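Call for participants: help us find out why our door-opening robot lets go

The Skundar project is looking for 20 people to spend a few weeks with a very puzzling grip fault, and we would love some of them to be people who have never worked with a robot before.

We teach a robot to open doors in a simulated home. Most of the time it goes well. Then, back in February, we started getting runs where the robot reported a good grip and pulled back with its fingers empty. Sometimes it backed off at full speed. In a rendered hallway that costs us a run and a bit of pride, but the same control software is meant for machines that will share a hallway with people, so we have stopped all hardware work until we understand it. Kuster, who maintain the gripper controller, are working on it with us.

So far we have 3,000 recorded runs, and 800 of them carry the fault flag. The flag is set by software and we don't trust it completely (it misses slow slips, and it gets jumpy when the fingers brush against something hard). What we need now is patient human eyes!

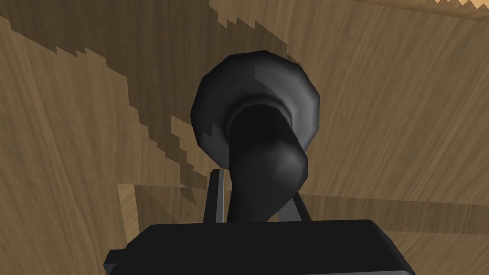
Black handle between the fingers, wrist camera view. You would be judging moments like this one.

What you would do

You will look at short runs from the gripper's point of view and mark the moment when you think contact starts, when it ends, and whether the robot was in a safe position to let go. You'll work in Vendgate, our review tool, which runs in a normal browser. Each batch has 11 runs in it. Take them at your own pace, go back as often as you like, and write comments – the odd ones are often the ones that help us.

One of the things we're keen to pin down is the approach. 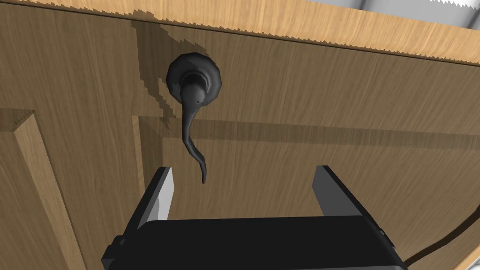

Our current hunch is that the fingers sometimes start closing before the lever is fully between them, so the controller reads a light touch on the tip as a firm hold. Another team member is convinced it is a timing error in the force reading and has nothing to do with position. Both ideas are still alive, and we'd be delighted if you came up with a third.

You'll also meet runs where the handle isn't in view at all. Please don't skip these. Mark which way you think the gripper is facing and whether you'd be happy for it to keep moving.

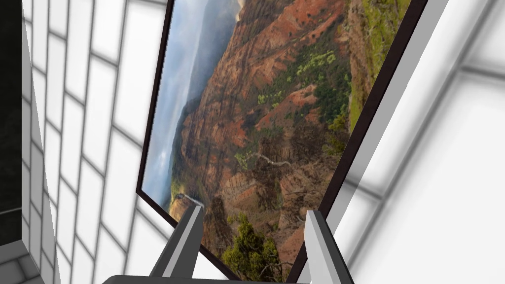
Canyon picture and white tiled wall, with the gripper fingers open below.

Who we're looking for

Anyone 18 or over who can read English comfortably and tell us plainly what they see. Experience with machine safety, physical therapy, locksmithing or video review is a plus, and so is simply being stubborn about details. You will need a laptop or desktop computer, as Vendgate doesn't work well on phones. Please note that the renders have hard, jagged shadows, which some people find tiring to look at for long.

What you get

Paid review time, including the training batch, a remote walk-through of the tool, and a copy of the fault report when it comes out. Reviewers who want to be thanked by name in the report will be.

How to apply

Send a few lines through the contact form on the Zulwood site with "grip review" in the subject. Tell us when you're usually free and describe a time you spotted something that others had missed. No résumé needed. Applications close 10 Apr 2020, and we'll reply to everyone who writes.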